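Collecting by Hand: A Conversation With the Fakon Data Team
Nov 18, 2020
Hafstein Institute – Research Interviews

The Fakon project has a plain goal: to build a library of examples from which a manipulation system can learn ordinary household tasks. The work is carried out by Brerari, a small engineering firm, under an agreement with the institute. The project lead and the collection supervisor spoke with us about how examples are gathered, what is kept, and what is thrown away. Both asked that they be identified by role only.

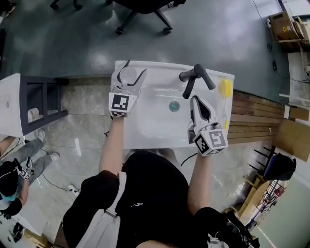
Reading time: 4 minutes

The first question concerned method. Earlier work at the firm relied on operating a robot arm from a distance, and the lead was frank about the limits of that approach. "Our operators were skilled, but they were slow," the lead said. "A person who is steering a machine thinks about the machine. We wanted people to think about the cup."

In the present arrangement, operators hold the grippers themselves, one in each hand, and perform the task directly. At the sink station, the job may be as simple as taking hold of a clear glass cup at the back of the basin. Blocks printed with black-and-white patterns are fixed to the grippers so that their position can be recovered later from the recordings.

"Glass is a demanding subject," the supervisor said. "You see the background through it, and you see reflections on it. We record it far more often than its place in a kitchen would justify."

A task is written up on a single page before anyone attempts it. The page states where the task begins and what counts as finished, and leaves the middle open. The supervisor considers this last point essential. Operators are asked to use their own judgment about which hand leads and when to change grip, and no one is corrected for doing a task differently from a colleague.

"If every example looks the same, the system learns one path and nothing beside it," the supervisor said. "We had that problem in August. The operators had been trained too well."

A session runs for up to 80 minutes, followed by a break. Operators work in the same large room as the engineering staff, with stations set among the desks and chairs. The lead described this as a deliberate choice, made after a period in a closed studio at the Zirholm site.
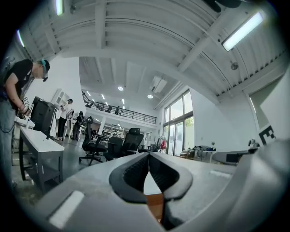
The collection floor, recorded by a hand-held gripper.

Asked whether people moving through the background create difficulties, the lead answered that they are useful. A system trained in a bare room tends to depend on the bareness. In a shared room the daylight changes, chairs are moved, and colleagues pass by – all of this enters the recordings and must be learned as something to ignore.

The collection now holds 1320 accepted examples. Each has been reviewed by two people, working separately, before it is admitted. The reviewers look for missing footage, poor tracking and tasks that stop short of the written finish. They do not remove hesitation. An operator who misses a handle and tries again has, in the lead's view, supplied something of value.

"We used to delete those," the lead said. "Then we noticed that our system had no idea what to do after a miss. We had taken out every instance of a person recovering from one."

The supervisor added that rejected examples are retained in a separate archive, with the reason noted. The archive is consulted when a task page is revised, and two pages have been rewritten on the strength of it. In both cases the finish had been described too loosely, and reviewers could not agree on whether the task was done.
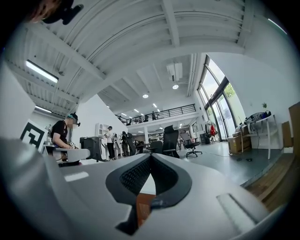

Questions of Consent and Access

Operators are recorded as they work, and others in the room may be recorded as well. We asked how this is handled. The supervisor said that everyone with regular access to the floor receives a written notice and signs a consent form, and that visitors are told at the door. Faces are blurred before any material leaves the firm.

"People should know what the recordings are for," the supervisor said. "They are also entitled to change their minds, and we have a procedure for that." A request to withdraw is sent to the supervisor in writing, and the recordings concerned are set aside while it is reviewed.

The institute will receive a portion of the collection for academic use once the present round of review is closed. The lead declined to give a date. The next group of tasks will cover drying and putting away dishes, and the task pages are being drafted now.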